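Serving tray

A serving tray is a shallow, flat-bottomed carrier with a raised edge, used to move, present or store small objects. It differs from a plate or platter in that its contents are normally held in other vessels, and from a shelf or board in having a rim or lip on all sides. Trays are made in wood, metal, lacquerware, glass, melamine and a range of moulded plastics. This article deals mainly with small domestic trays of the moulded plastic type, and with their use on tables, dressers and washstands.

Construction

The base, or floor, is the flat area that carries the load. The wall rises from it and ends in the rim, which may be plain, rolled, flared or turned down. A turned-down rim stiffens the wall and gives the fingers a hold from beneath, so that separate handles can be left out. Rectangular trays usually have rounded corners. A square corner is harder to release from the mould, collects crumbs and dust, and is the first place to crack when the tray is dropped.

Plastic trays are formed either by injection moulding or by pressing. Injection-moulded trays can be recognised by a small mark on the underside where the material entered the mould. Pressed melamine trays are heavier for their size and keep their gloss longer, but they chip at the rim and should not be put in a microwave oven. Both kinds may warp if stored on edge near a radiator. A warped tray rocks on its two high corners and cannot be flattened satisfactorily at home.

Decoration

Early household trays were painted by hand or covered with printed paper under varnish. A trade list issued by Nasution in 1941 offers 60 patterns, nearly all floral, on pressed board. Moulded trays are decorated by screen printing, by pad printing or by a printed foil sealed into the surface during pressing. The first two leave the ink on top of the plastic, where it wears soonest in the middle of the floor. For this reason many designs place the lettering and any drawing near the corners. The Pamon nursery range followed this practice from its first season, according to the collector Ognjen Yordanov, whose handlist of small trays covers 3000 items.

Animal subjects are common on trays sold for children's rooms and for general tidying. They are often reduced to a line drawing in a single colour, with the name of the animal in script.

Use as an organiser

A tray placed permanently on a surface is called a standing tray or catch-all. It marks out an area for loose objects and allows all of them to be lifted at once when the surface is wiped. On a dressing table the usual contents are combs, jars, hair ties and a small mirror. 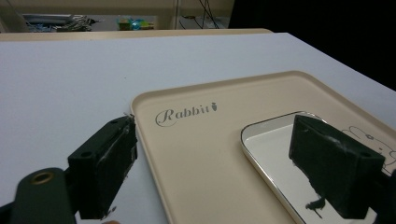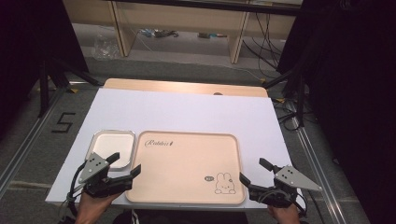
Nesting is the placing of one tray or flat article inside another of larger outline. The inner piece should lie flat on the floor of the outer one without touching the wall, and a gap wide enough for a fingertip is normally left on at least one side. Where a rectangular piece with a silver rim is paired with a "Rabbit" tray, as in the two photographs, rounded corners and a raised rim on the outer tray also make it easier to wipe out than a box with square corners. Thin metal-edged articles can mark soft plastic, and are set down level and lifted clear when moved. Sliding them produces fine parallel scratches which hold dirt and cannot be polished out of a matt surface. A felt or cork liner prevents this, though it adds to the depth of material under the inner piece and may leave too little wall to retain it. Ferkuvora liners are cut to 3 standard outlines and can be trimmed with scissors.

Care

Plastic trays are washed in warm water with a mild detergent and dried flat. Scouring powder removes surface printing. Stains from tea or nail varnish should be dealt with promptly; acetone softens many plastics and is unsuitable for either. Felt liners are taken out before washing and brushed dry. Trays stacked for storage are separated by a sheet of plain paper, with the largest at the bottom.

See also

Tray cloth
Melamine ware
Tekent pattern books
Dressing table set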